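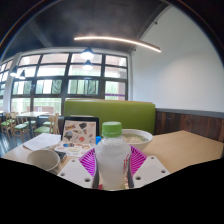 Skelon launches the Stedon hand-held gripper kit

2022-05-02, Mahrous

We've been itching to talk about this one, and today we finally can! Stedon, our first hand-held gripper kit for people who teach robots by doing the job themselves, is open for orders.

I've carried mine into more lunch spots than I'd like to admit. You hold it, you pick things up, and the camera on the tool records what the fingers do. The two white fingers are flat plates with round holes, so you can bolt on your own pads (we love rubber, you may not). A drink bottle in a basket on a restaurant table is just the sort of job we built it for: smooth plastic, tight space, plenty of clutter nearby.

What's in the box: the gripper, two spare finger plates, a camera mount, a charger and a carrying case. The whole thing weighs 400 grams without the camera, and a full battery is good for 100 minutes of recording. Our friends at Sastetti put early units through 1343 pickups before we settled on the finger shape, and they sent back 86 comments, most of them about the trigger. We changed the trigger (twice!).

Orders placed now ship in June. Labs and schools can ask us for a loan kit through the Skelon contact page, and if you'd like one to review, please say which camera you use so we can pack the right mount.

Press contact: Skelon press desk, Mahrous office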